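3.2 Practice material and closure task

The work reported in this section concerns the thread: how much of it is left free during a running closure, where that slack lies, and whether its position affects the evenness of the finished line. Earlier studies of suturing practice have tended to score the closure once it is complete, by bite spacing and edge alignment. Those measures say little about how the thread was handled between bites, and it is there that most of the time in our sessions was spent.

Sessions were held in the teaching laboratory at Steditside, on Saturday mornings when the room was free of undergraduate classes. Twelve trainees took part. Each completed 12 closures, giving a total of 144. All had passed the local basic course in knot tying and none had more than one year of operative experience. Trainees were given the same written instructions and watched the same demonstration, performed by the third author, before their first attempt. No further coaching was given until all closures had been completed.

The incision was marked with a template at an oblique angle to the trainee's line of view. An oblique line was preferred to a horizontal or vertical one because it obliges the trainee to change the direction of the bite relative to the wrist, and because slack thread is more likely to fall across the wound. Each line was 25 mm long. Thread was cut to 300 mm before the start of each closure and was not replaced if it frayed; the closure was instead recorded as incomplete. Three closures were lost in this way and are excluded from the analysis of spacing, though they are retained in the analysis of slack.

3.3 Definition of slack

We use slack to mean any length of thread which lies between the last tissue exit and the instrument and which is not under visible tension. The definition is deliberately plain. An earlier version, drawn up by Hijazi and Chamoun, separated loops from arcs according to whether the strand crossed itself, but agreement between raters was poor when the crossing point was hidden behind an instrument. The two categories were merged before scoring began.

Slack was then classed by position. Thread lying wholly to one side of the incision was scored as clear. Thread passing over the incision, or resting on it, was scored as crossing. Thread in contact with the shaft or wrist of an instrument was scored as wrapped, whether or not it also crossed the wound. The third class was added after the pilot, when it became apparent that a strand lying over the wrist could be carried into the next bite without the trainee noticing. Degefa and Twal rated all closures independently from still views taken at the moment before each bite, and disagreements were settled by discussion with the first author.

Some practical difficulties should be noted. White thread stands out well against red or pink tissue but is easily lost where a polished jaw gives a strong highlight. Lighting was therefore set before each session and left alone – trainees were asked not to adjust it – although the edges of the working area remained darker than the centre. Where a strand ran into shadow and could not be followed, raters scored only the part they could see. 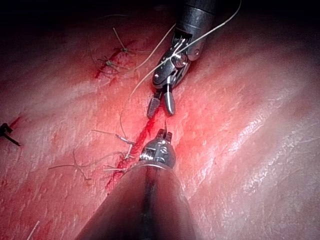

Figure 2. Two instruments at the incision line, with a loose arc of white thread falling to the left of the open jaws and further thread lying over the wrist of the upper instrument.

Raters were told to give priority to the wrapped class in all mixed cases. This rule has a cost, in that it hides a number of strands which would otherwise have been scored as crossing, and the crossing class should be read as a lower bound. We considered allowing 2 classes per view but found that it slowed rating considerably and did not improve agreement in the pilot.

Spacing was measured on the finished closure with a ruled overlay, from the centre of one entry point to the centre of the next. Entry points that had torn were measured from the midpoint of the tear. The ends of the line were left out, as the first and last bites are placed with reference to the knot and follow a different rule from those between them.

3.4 Relation between slack and spacing

Closures in which most views were scored as clear had more even spacing than those in which most were scored as wrapped. The difference was larger in the second half of the line than in the first. Crossing slack showed no consistent relation with spacing, a result we had not expected, and which may reflect the priority rule described above.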